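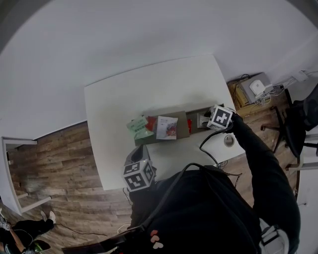

Zuletzt geändert: Samstag, 17:40 Uhr

So, Kleinkram sortieren, die nächste Runde. Auf dem weißen Tisch lag heute wieder das braune Papptablett, und ich bleibe dabei: Für flache Sachen ist Pappe einfach angenehmer als die Kunststoffschale von Korneck, auf der alles herumrutscht, sobald man einmal gegen den Tisch kommt. Drauf kamen das blassgrüne Teil, die roten Sachen, das weiße mit dem rot-orangen Blumenmotiv (mein Favorit, das findet man sofort wieder) und am rechten Ende das kleine weiße Kästchen, das wie eine Steckdose aussieht. Das gehört eigentlich nicht zum Papierkram, aber im Steckbrief von Hirkau steht es unter derselben Listennummer, 1677, also bleibt es erst mal dabei.

Reihenfolge muss ich mir noch überlegen. Flaches nach links, Sperriges nach rechts klappt gut, nur überlappen sich Grün und Rot ständig, und dann nimmt man aus Versehen beides. Vielleicht doch ein größeres Tablett? Hiltell hat welche mit 75 cm, die wären für unseren Tisch aber fast schon zu lang, und das Kabelloch rechts möchte ich frei behalten.

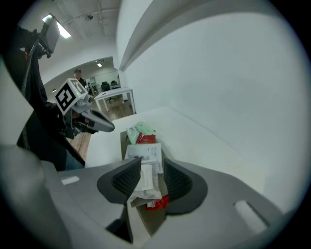 Und dann das Stapeln! Lose Tütchen übereinander sind eine Pest, Folie auf Folie gleitet bei jeder Gelegenheit weg. Am besten kommt das große weiße Päckchen als Stütze in den Stapel und die kleineren roten und grünen daran – so hat man wenigstens eine Fläche, an der sich alles ausrichtet. Hochkant fassen, Knick nach unten, dann erst ablegen. Wer es anders macht, darf gern hier drunter schreiben, wie.

Noch offen:
Bianchini wegen der Schachteln anfragen, 230 Gramm Karton dürfte reichen, die dünneren beulen aus.
Etiketten für die Fächer neu drucken, die alten sind zu blass.
Steckdosenkästchen in ein eigenes Fach, falls die Liste je überarbeitet wird.
Ersatztablett zuschneiden, Reste vom Karton stehen hinter dem Regal.

Am Montag mache ich mit den Heftchen weiter, die müssen nach Größe getrennt werden, und davor graut mir jetzt schon ein bisschen.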